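Genre Fiction Survey, Unit 6 handout: The Portal Fantasy
March 2021

By now you have all met the type. A child, a clerk or a bored graduate student goes through a door and comes out where the rules are different. For this unit, a portal fantasy is any story in which the crossing happens on the page and the traveler remembers home. Dreams don't qualify. Neither does dying and waking up as someone else, a neighboring subgenre with its own unit in December and its own very long titles.

Ask early who owns the door. In older stories it tends to belong to the other side and opens when a kingdom is short of heroes. (Kingdoms in these books have terrible recruiting policies.) In newer ones the door is just there, like a bus stop, and the trouble starts with the people who want to put a fence around it.

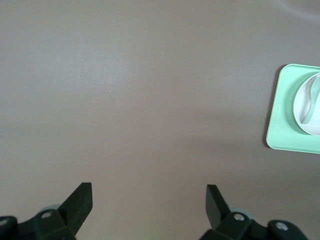
The second thing to watch is the return. Girkness, our main text, runs 400 pages and gives the trip home exactly 2 of them. Its heroine has governed a province for 55 years, then walks back into her kitchen and is expected to finish the dishes. Some readers find this cheap. Bring an opinion, preferably one with a page number attached.

Terms for the quiz:
Threshold: the point of crossing, whatever it is made of.
Time slip: the two worlds keep different clocks, usually for the author's convenience.
Residue: anything that comes back with the traveler, scars included.

Reading for next week: Girkness, through the siege of Mistau. The siege is long. Skip the songs if you must, but read the last one.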